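The chocolate task moved to the second table this week, and Fereshteh Taheri rewrote the grasp planner to go with it. The old version picked a target by color alone and kept choosing the gold tray ridges. Hers fits a height to each compartment first, then looks for anything above the floor of it. We logged 376 attempts on Thursday between the end of lectures and the time they lock the lab.
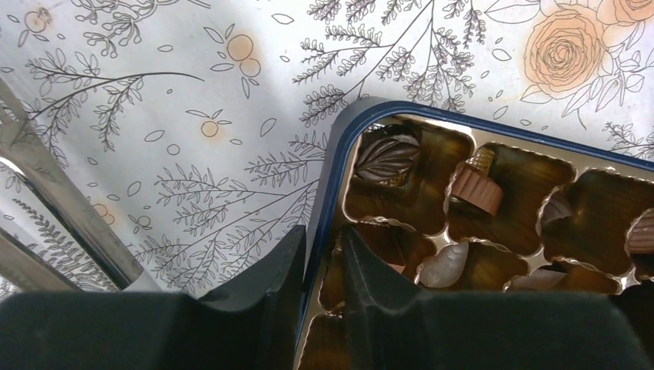
Wrist view over the box, patterned cloth behind.

The cloth stays on for all runs. Graham Haworth wants a busy background in the training set, and the line drawings give the edge detector plenty to reject. Leaf-shaped pieces are still the worst class. The fingers close on a curved face and the piece rotates out. I dropped the closing speed setting from 1000 to 677 and the rotation got smaller, but cycle time went up.

Next is a force limit per piece type. Club rules for the November round at Uster allow 200 attempts per team, dropped pieces included.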